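A Visit to the Morkdale Home Build, or One Shirt, One Hanger

I went to Morkdale in August because a reader kept writing to me about it. The subject line of the first email was "robot does laundry in a normal bedroom." I have been sent a lot of laundry robots over the years. Most of them turn out to be a video, and most of the videos turn out to be sped up, with a cut right where the sleeve would have been a problem. I asked whether I could come and watch it with nothing cut out, and to my surprise the answer was yes, come any afternoon.

The build belongs to Chunhua Song, whose home it is, and Cuiping Mao, who drives over from Lirton with parts in the back seat. They call the machine Li. They open the place up to visitors now and then, five at a time, shoes off at the door. There were three of us on my afternoon. One was a retired dental technician who asked better questions than I did, and the other was a young man who wanted to know if it could be taught to play drums. (It can't. He asked twice.)

I had expected a garage. There is a garage, and that's where the work gets done when something breaks, but the machine itself is run in a bedroom. Song's view is that if you build the thing on a workbench you get a thing that works on a workbench. I thought that was a fair point and wrote it down. I also wrote down that a bedroom is a very forgiving place to drop a shirt. It lands on the bed. You pick it up and start over. I'd like to see the same job done over a tiled bathroom floor with a wet cat going by.

The arms are metal with white housings at the wrists, and the hands are black, with five fingers each. I had my doubts about the fingers. Every time I see a home build with human-style hands I want to ask what the other fingers are doing for their keep. Two-jaw grippers are cheap and they hardly ever need adjusting, and you can fix one on a Sunday with a hex key. I put this to Mao, who was clearly tired of hearing it.

"You try holding a hanger and a collar with a clothespin," she said.

I said people do hang clothes with clothespins. She didn't laugh.

The software that ties it all together comes partly from a small outfit called Drinico and partly from Song's own evenings, and I couldn't get a clear answer on where one stops and the other starts. When I asked what happens if Drinico shuts down, Song said they keep a copy of everything. A copy is a fine thing to have. I've still got copies of programs that ran a label printer I threw out long ago.

The job they're working on now is getting a shirt onto a hanger. Folding is on the list for later. Before you can hang a shirt you have to find the neck, and before you can find the neck you have to know which way up the shirt is, and a shirt dropped on a bed doesn't have a way up. It's a heap. Song keeps a notebook of attempts going back to spring, all in pencil, and the last entry before we got there was number 406. I asked to see the page. Each line has a time, the garment, and one or two words. "Sleeve." "Lost hanger." "Sleeve." "Inside out?" "OK." "Sleeve." I liked this notebook more than anything else in the house. I've toured companies with a hundred times the money that couldn't show me anything like it.

What I didn't like was how "OK" is defined. An attempt counts as OK if the shirt is on the hanger and stays there when the arms lift it. It doesn't have to be straight. It doesn't have to be facing forward. The hanger doesn't have to end up on a rail. I raised this, and Song said straight was a separate problem and they'd get to it. Maybe so. But straight is most of what I want from a hanger. If I wanted a crumpled shirt I'd leave it in the basket, where it has been getting crumpled free of charge.

We watched for a whole afternoon, with breaks. I'll tell you what I saw and leave out what I was told I would have seen on a better day.

The first attempt ended before the hanger was even in play. One hand closed on a fold, the arm went up, and the hand came away with nothing. Song reset it by hand. The second got further. The third stopped by itself, and Mao typed for a while with her back to us. The dental technician asked if the fingers could feel how hard they were squeezing, and the answer was "sort of," which I appreciated. Too many people would have said yes and changed the subject.

There's also the question of how much help it gets. I asked straight out whether anyone was steering. Song said that some runs are steered by a person and some are not, and that the notebook has a mark for which is which. Good. I checked, and the marks are there. I would say, though, that a visitor who didn't ask wouldn't have known, and the email that brought me there certainly didn't mention it. If you go, ask. They'll tell you.

And it's slow. One attempt that counted as OK took 30 minutes with the resets included. I hung up my own jacket on the way in and it took no time at all, and I wasn't trying. I know that's a cheap comparison. Song said the first dishwashers were slow too. I've heard that said about every slow machine I have ever been shown, including several that never did get faster.

Things I asked about and got decent answers to: the emergency stop (there are two, and I was allowed to press one), the power bill (higher than they'd like), whether the neighbors complain (only about the drill). Things I asked about and didn't: the total cost. Mao looked at Song and Song looked at the floor. They've spent what they've spent. I'd guess it would pay for a great deal of dry cleaning, and I suspect they know the number to the cent.

They have a printed sheet for visitors, two sides, which says the machine "handles everyday clothing." I'd cross that out. On the day I was there it handled shirts, with the same few shirts coming around again and again, and a wooden hanger. Wood is kinder than wire, being thick and heavy enough to get hold of. When I asked about wire hangers Mao said "no" so fast that I believe somebody has tried. Buttons haven't been started on. Neither have pants.

Still, I stayed longer than I'd planned. I missed the train I meant to get and took the one after, and part of that was stubbornness, waiting for it to fail in some way that would make a good paragraph. It kept nearly failing. Close to the end they tried the yellow sports shirt with the black trim, a slippery item by the look of it and all twisted up, and Mao said not to get our hopes up. I hadn't. One hand had the hanger at the shoulder, shirt and all, and the other was pinching a bit of cloth lower down with the thumb, and the whole bright tangle was up off the bed. The drum fellow got his phone out and then forgot to use it.

I asked Song what word would go in the notebook for that one. "Depends on the sleeve," Song said, and went on watching it. 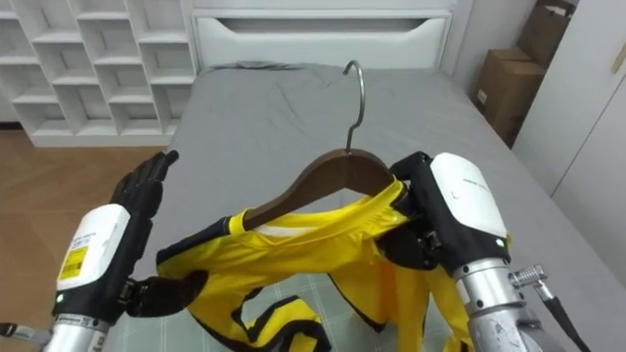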